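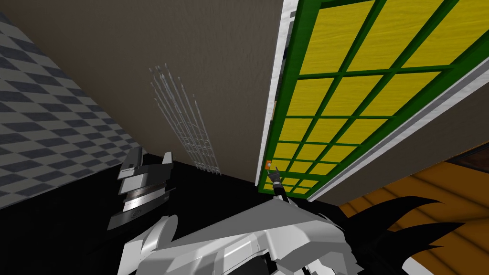

Brodie McAlister, research assistant, Popular Music and Audiences group, Cleltside

Figure 1. Rendered door, green frame with yellow panels, orange latch near one corner.

4. Waiting for the second record

Section 3 dealt with how the debut was sold. We turn now to the gap after it – the stretch when a singer has stopped touring, has said very little, and fans are left to fill the space themselves. Our case is Echevarría, whose first album did well on student radio and who then went quiet until October.

Material was taken from the Flelley message board, 400 posts in all, read in full by two of us (McAlister and Xu). Posts only, no private messages. Where we disagreed on a code, Marinho decided. Not ideal but it was quick.

Most posts in the early part of the gap are about old songs. Live versions, B-sides, which demo was better. Guessing about new material comes later and tends to start from something tiny: a changed profile picture, a producer following the singer's account, a song title registered and then taken down. One thread on a single deleted post ran to 100 replies. Very few of those replies give a source, and the ones that do mostly point back to the same board.

Tone shifts too. Early guesses are playful, later ones are cross. Several long-standing members say they feel ignored, and a few say they have stopped checking. They had not – their names turn up again within days of the single being announced. Amin and Rivas found much the same with fans of Clusby, though that band had a label feeding out hints, wich makes a straight comparison hard.

We also looked at how music sites used the board. Up to 30 news items drew on it, often without a link. Wording was copied closely in 2 of them, including a spelling mistake in the supposed album title. The mistake then came back to the board as proof that the title was real. So the rumour fed itself, at least for a while.

Whether any of this affected first week sales we cannot say from posts alone. Chart positons and streaming are taken up in Section 5.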